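Clitstead Community Garden - minutes of the October general meeting

Held in the hall. We got under way at 7 pm, which for us is early. I took the minutes again, so please forgive the bits where I was also eating.

Apologies were read out and nobody argued with last month's minutes, apart from one spelling mistake in the bit on compost, which I've fixed.

1. Water

Most of the first half hour went on water, as it always does in October. The bill for the quarter came to $741, and there was a bit of a groan when I read it out. Part of that is the dry spring, and part is the drip line along the back beds, which has been leaking at the join by the tap. We agreed to replace that join before the tomatoes go in, and to put a proper timer on the tap while we're at it. I said I'd get the timer. I've been told in the past that I buy the cheap ones, so this time I'll get the good one!

We also talked about hand watering. The rule stays as it is - early morning or after tea, and please don't leave the hose running in a bed while you wander off for a chat. I'm as guilty as anyone.
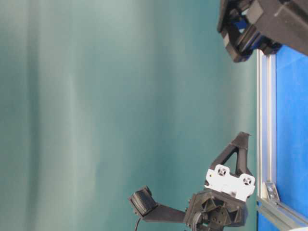 Blue tabletop and teal curtain, October.

2. Plots and the waiting list

There are 14 names on the waiting list now, and two plots coming free at the Botisier Road end. Both will be offered this month, strictly in order. A few people asked about splitting the bigger one into halves, and I have to say I liked the idea (a half plot is plenty for someone just starting out), but others felt a half plot fills up with one zucchini and then everybody's cross. We had a show of hands and the split was carried, so that makes three households in by the end of the month if all goes well.

Anyone with a plot that's gone to weeds will get a friendly note first. If there's trouble at home or a crook back, just tell us and we'll muck in.

3. Shade over the seedling bench

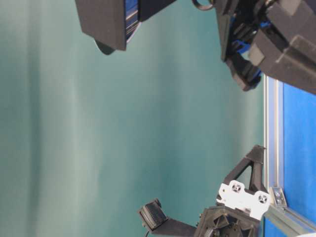
The seedling bench cops the full afternoon sun from now until March, and last summer we lost nearly all the lettuce and most of the basil. Shade cloth was the obvious answer, and then we spent ages on which one. The black sort is cheapest but it makes the corner feel like a cave. I'm keen on something in a blue-green, like the teal backdrop with the wide soft folds, only pulled a good deal tighter so it doesn't flap about in a southerly. The feeling was that colour matters less than getting the thing up before the first hot spell, which is fair enough. We'll go for a medium weight cloth, fixed to posts on the west side only, and leave the top open for the rain. Posts to come out of the old pergola timber if it's still sound.

4. Seed swap and the Kuvville visit

The seed swap is on again, from 2 pm in the hall. Bring whatever you've saved, in paper envelopes please, with the name and the year written on them. Last year we had a whole shoebox of mystery beans - fun, but half of them turned out to be climbers and I'd put mine in under the window.

The Kuvville garden has asked if they can come over for it, and we said we'd love to have them. They've offered a tray of garlic in return. We also had a nice offer of herb seedlings from Đào, the nursery out past the rail crossing, who'll drop off Vietnamese mint and perilla for anyone who wants to give them a go. 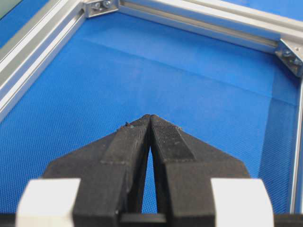
One member wondered whether we might put the tables outside this time, as the hall was so packed at the last swap that she never got near the tomatoes. She'd also like a separate spot for kids' seeds, with big easy ones like sunflowers and pumpkins. Both went down well, and we'll set up under the gum if the weather's kind.

5. Green bins and compost

The third bay is full and cooking along nicely. Please start on the first bay again, and chop things up small - whole corn stalks take forever. No citrus in the worm farm, and no bread anywhere, we've only just got rid of the rats.
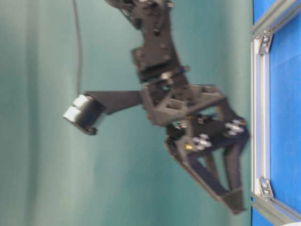

Can we put coffee grounds in the bays? As much as you like, so long as they're mixed through with leaves or straw and not tipped in one big lump.

6. Other bits

The shed lock is sticking. Give it a squirt of graphite, not oil, and lift the door a little as you turn the key.

The mower is due for a service and will be away for a fortnight, so the paths might look a bit shaggy.

We closed at 8.45 pm and stayed on for tea and a very good lemon slice. Next meeting is same place, same time, next month, and it's my turn to bring the milk.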